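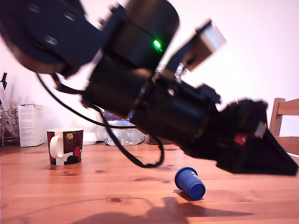
Tremdale Gripper Notes

Hi! I'm Zixuan Xiao, and this folder holds the recordings from my gripper comparison in April. I wanted to know whether the pointed Funo fingers could beat the flat Makokha ones on ordinary kitchen things, on an ordinary pine table, with the daylight doing whatever it likes. Beatrice Shemweta wrote the controller (it's called Flinside, ask her why) and put up with a lot of messages from me.

What you get

There are 374 episodes, 211 with the Funo fingers and 83 with the Makokha ones. The rest are warm-up runs, which I left in for anyone who likes watching an arm wander. Every episode has a wide view, a view down past the fingers, joint positions and a one-line note from me. Some notes just say "ugh."

The finger view is my favorite, but watch out for shadows! When the sun is on the table, the arm throws a big dark shape over the wood, and a small reddish-brown object near it is easy to lose. My first detector was very fond of the knots, too.

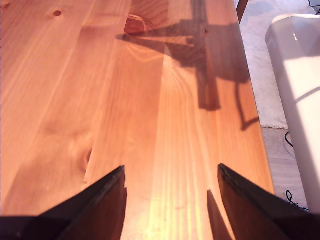
Picking up the blue cup

I kept coming back to this one. On its side the cup is a pain, and if it sits nearer one finger than the other, you really want to shift the wrist over before closing. Flinside has a setting for that, center_first, and I'd leave it on. The pointed tips also hide part of the cup from the finger view, so check the wide one before you label anything. 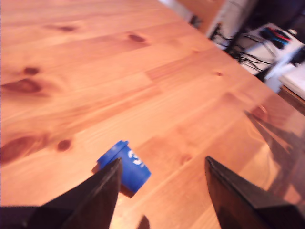
Loading it

Run load.py with the folder name. Add --skip-warmup if you only want the real tries. Episode 83 has a gap in the joint log that I haven't fixed yet, sorry! Questions and corrections can go to me or Beatrice.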